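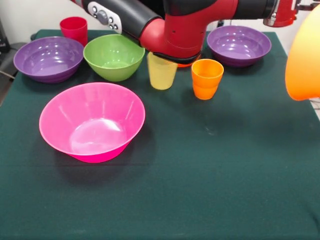

*Plastic bowls and cups on green felt.*

**Wanted: people who will argue with us about picnic bowls**

Stitmont is looking for 22 adults to tell us whether nesting tableware is worth the cupboard space. The makers say a set of bright plastic bowls and cups stacks into next to nothing. I have owned three such sets and have my doubts. Mine always ended up as a leaning pile with one bowl that fit nowhere.

You'd spend 40 minutes at our Starnier Street room handling the set. You stack it, unstack it, put it away the way you would at home, and then fill out a short form. There is a second form in October, by mail, asking whether you'd buy one. Most people say yes on the day. I'd like to know how many still say it months later.
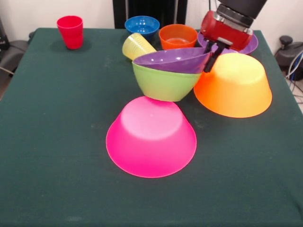 We aren't after fans. If you think a pink bowl is a pink bowl and the word "system" on a box adds nothing but a few dollars, please apply. People who pack for kids, run a snack table, or live with one small cabinet are also useful to us.

You should:

- be 18 or older
- do the dishes in your household at least some of the time
- not work for anyone who makes or sells housewares

Pay is a $40 grocery card, handed over when you leave, whatever you write on the form. You don't get to keep the bowls. Parking is as bad as you've heard, so take the bus if you can.

Sessions hold up to 9 people. Write to Polyxeni Tsolakis at the Stitmont front desk by May 12, 2021, and tell her in a line or two what you keep your leftovers in. Yung-ching Tse makes the final list. "I love organizing!" won't help your chances with either of them.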